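Before you spend money on a kitchen robot arm

Tips for small kitchens, tearooms and keen households

The salesman from Nedelcu wanted 2277 pounds for the arm on its own. I run a tearoom kitchen in Clavstead and have bought enough clever gadgets to know that the first price is never the last one. We did get an arm in the end, second-hand, after a long think. My notes on the money side follow.

Write down the job first. "Help with the clearing up" isn't a job. "Pick up a drip tray by its edge and carry it to the sink" is. If the seller can't say yes or no to that sentence, keep your purse shut.

Ask what the price leaves out. Ours left out the fingers, the mounting plate and the training day. Those came to 1096 on the first quote, nearly half the cost of the arm again.

See it handle your own things. The showroom in Heston had spotless square boxes lined up like soldiers. Take your oldest tray, the one with tea rings that have set hard and muck along the creases. Put it on whatever you normally keep it on, patterned or plain, and ask them to try it there.
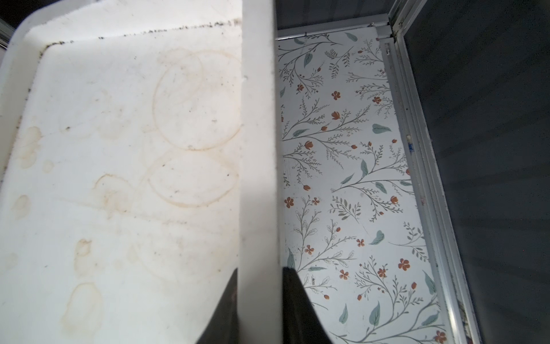 Gripping isn't cleaning, and the brochures are very good at blurring the two. An arm that can take hold of a tray still leaves you with the soaking and the scrubbing. For dried tea I use bicarb paste and an old toothbrush in the corners, and I have yet to see a machine quote that beats it on price.

Budget for wear. Put by 100 a year for fingertips and cables before you sign anything. Leszek Witkowska at Plevness, who services ours, thought that was mean of me and told me to double it.

Try before you buy. Two weeks' hire in May taught me more than any leaflet. Keep a notebook by the sink and put down every time you have to step in. Add up those minutes at your own hourly rate, then look at the quote again.

Get the spare parts prices in writing, with the delivery charge.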